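3. Method

3.1 Households and recruitment

The study followed 30 households in the Durby housing area, all of them in rented apartments with shared laundry rooms in the basement. Households were recruited through a notice left in the laundry rooms and a short talk at a tenants' meeting. To take part, a household needed at least two people over the age of 16 and had to do most of its washing in the building. Single-person households were left out, as we were interested in how chores are split and handed over between people who live together.

One adult in each household acted as the main contact. This person was asked to keep the diary but was free to pass it to others, and in several homes the diary changed hands more than once. We did not correct for this. Gallardo and Zoëga (this project's first report) found that diaries kept by a single person tend to leave out small jobs done by others, and the entries that came from a second hand were often the fuller ones.

3.2 Diaries

Each household kept a paper diary for three weeks. The diary had one page per day, with space for what was washed, who carried it down, who brought it back, where it was put, and when it was finally put away. The last question turned out to matter most. Pilot work in April had shown that people gave very clear answers about washing and drying but became vague once the clothes were back upstairs. "It was on the chair for a while" was a common entry.

For this reason we split the return of clean clothes into three stages: holding, sorting and storing. Holding covers any time that clean items spend in a basket, on a bed or over a piece of furniture without being dealt with. Sorting begins when items are picked out by owner or by type. Storing is the point at which an item reaches the drawer, shelf or hook where it is normally kept. Respondents were given these terms on the inside cover of the diary, along with a short set of sample entries.

Socks, underwear and other small items were recorded on a separate line. They go through the stages at a different pace from shirts and bedding, and in the pilot they were often still being held when everything else from the same load had been stored.

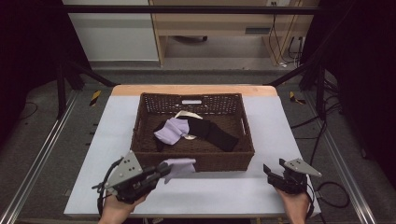

Figure 3. Small items in a basket at the sorting stage.

A load was counted as complete when the last item from it was stored. If a new load was added to the same container before that point, the two were treated as one from then on, and the diary page was marked with a star. Some households starred nearly every page. Zübeyde Gökçe, who handled the coding, kept these merged loads as a separate group, and they are reported separately in Section 4.

3.3 Interviews

After the diary period, the main contact and one other household member were interviewed together at home. The interviews were carried out by Anisa Pangaribuan and Jytte Vigfúsdóttir, working from a shared guide. They began with a walk through the apartment, following the path that clean clothes usually take from the front door. People were then asked to go over two diary pages of their own choosing.

Joint interviews have a known weakness: one person may hold back in front of the other. We accepted this, as the disagreements themselves were useful. In one household, a couple differed at length over whether a full basket on the landing meant "please take yours" or "I have not finished yet" -- and both had acted on their own reading for years. Exchanges of this kind were transcribed in full. The rest of each interview was summarized.

3.4 Coding and reliability

The diaries gave 300 loads. Twelve were dropped because the storing line had been left blank, leaving 288 for analysis. Gökçe coded all of them, and Zoëga coded a part of the set again without seeing the first codes. Most differences between the two concerned the border between holding and sorting, mainly where a person had taken out one item for immediate use and left the rest. We settled on treating this as holding. Taking a single pair of socks from a basket in the morning is not sorting under our definition, even if it happens every day until the basket is empty.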